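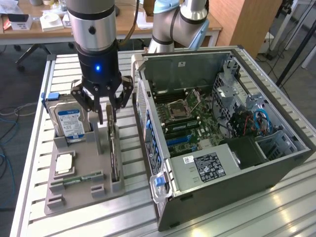
Prasia Questions the Value of Employee of the Month Awards

Staff recognition review finds little to show for two years of prizes

PRASIA, November. Vemance, which advises mid-sized employers on staffing and pay, has published a review of monthly award programs, and it does not recommend them. The review, titled Prasia after the office where it was written, covers 937 employees at 27 work sites. All of the sites had run some form of monthly prize for at least 2 years.

Managers at those sites were sure the prizes worked. Asked how they knew, most pointed to the fact that people turned up to collect them. Vemance does not consider this strong evidence.

The review compared absence, staff turnover and finished work before and after each program began. At most sites the lines hardly moved. Where output did rise, the site had usually changed something else in the same months, such as shift lengths or the base rate of pay. Vemance makes no claim to have separated one cause from another, and it asks readers to be wary of any supplier who says it can.

What employees said

Staff were asked to name the last winner at their own site. Many could not. Some said the award went around the team in turn, so that everyone got it sooner or later. Others said it went to whoever worked closest to the manager's desk. A smaller group liked the prize and wanted it kept, mostly for the paid afternoon off that came with it.

When asked what would make them put more into the job, employees gave plainer answers: a schedule posted earlier, tools that get repaired when reported, and a supervisor who answers questions the same day. Pay came up often too. Vemance notes that people filling in a survey from their employer may say what they think is safe, and the answers should be read with that in mind.

The Fadar scheme

The review also looks at Fadar, a points system in which workers trade praise from coworkers for gift cards. Use was high in the opening weeks and then dropped. At the Hutsuliak warehouse, 2 teams were found to be swapping points with each other on a fixed timetable. Their managers had reported the same figures as a rise in morale.

Vemance is not calling for every program to be scrapped. It suggests that employers write down what a prize is meant to change before they pay for it, and check later whether it did.

The full review is available from the Vemance press desk on request. Site-level results are not being released.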